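Gripper Comparison for Suturing Practice: Progress Report to the Beravberg Fund
Prepared by Ekene Odukoya, Plilbridge Surgical Robotics Lab, March 22, 2021 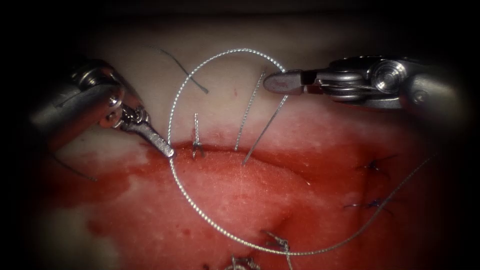 First of all, thank you again for your patience over the winter, when we had much less to tell you than we would have liked. I am very happy to say that things have picked up since then, and the comparison you are paying for is now well under way!

As you may remember, we set out to try 4 sets of jaws on the same pair of arms, using the same practice pads and the same braided thread, and to find out which of them our trainees could tie a decent knot with. The two Ostermann sets are finished. The first Ilmont set is a little past the halfway mark, and the second arrived last week (the box had been sitting at the wrong loading dock, which cost us a few days and a good many phone calls).

So far we have logged 3,891 grasps, well beyond the 2,000 we promised you for this stage. In 53 of them the thread slipped out of the jaws completely, mostly while a trainee was pulling a long tail through. The slimmer Ostermann tips are lovely for picking up a strand that lies flat on the pad, and everyone reaches for them first, but they do seem to lose hold under a steady pull. The flatter Ilmont jaws hang on much better and are clumsier at the pickup. I suspect we will end up recommending a different tool for each hand, though I would rather wait for the last set before putting that in writing.

We also spent longer than planned on lighting. Pale pads throw back a lot of glare, and the trainees complained of losing sight of the thinner strands, so we turned the lamp down and repeated the early trials to keep the comparison fair.

Spending is in line with the budget, apart from extra pads, which we covered from the travel money that went unused this year. Next up are the remaining Ilmont trials and then the write-up. You would be very welcome to come by and try a knot yourselves.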